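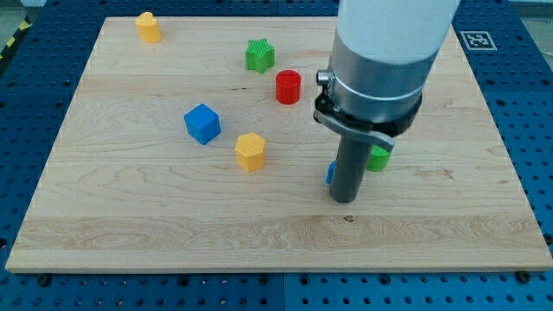 The maple board, screwed down and in use with the shape blocks.

I get asked about this board more than anything else in the workshop, so I'm finally writing it up. It's a plain square of maple that sits on top of a perforated metal table, and I use it as a play and sorting surface for small plastic shapes (hearts, stars, cylinders, cubes, that kind of thing). Blocks are no fun on bare pegboard metal. The corners of the stars find the holes, everything rattles, and your fingers get tired of the noise before your ears do.

What you need

A square of pale maple, flat on both sides. Mine came as an offcut from Ornholm and I still had to trim it.
Machine screws that fit the holes in your table. Dark ones look nicer on a blue table, I think!
Sandpaper in 120, 180 and 240.
A food-safe oil. I used Drukidis because Tamara Pascu had half a can left.
Painter's tape, a pencil and a square.

Picking the wood

Spend a little time on this part. I turned my piece over maybe nine times before deciding which side was up. One face was very even and the other had wavy figure and long streaks running across it, with a paler band toward one edge. I went with the streaky side and put the pale band at the front where I sit. Totally a matter of taste, but you're going to be staring at it a lot.

Sanding and oiling

Start at 120 and go with the grain. Don't skip 180 (I did, the first time, and had to go back). Knock the sharp edge off all the way around, but leave the end grain strip at the front nice and crisp if you like that look – it takes the light differently from the top and I've grown fond of it.

Wipe the dust off with a barely damp cloth, let it dry, then rub in one thin coat of oil. Thin! My first coat was way too heavy and stayed tacky for days. Buff it after twenty minutes and leave it overnight before you decide whether it wants another.

Fixing it down

Lay the board on the table and slide it until the front edge runs parallel to a row of holes. Mark the holes you want with bits of tape. I put my front screws just outside the edge of the board, so the heads pin it in place and I didn't have to drill the maple at all. Snug is plenty. Wood moves with the seasons, and mine had grown a hair by September, so back the screws off a quarter turn if the board starts to bow.

Looking after it

Dry cloth most days, and a bit more oil when the surface starts to look chalky. Plastic blocks can leave faint colored scuffs, especially red ones, and a white eraser takes those right off. If yours have ribbed or textured tops, brush them with an old toothbrush now and then, as the grooves hold on to sanding dust forever.

Cornel Pîrvu wrote to ask about beech. Sure, go for it, just check it's flat first.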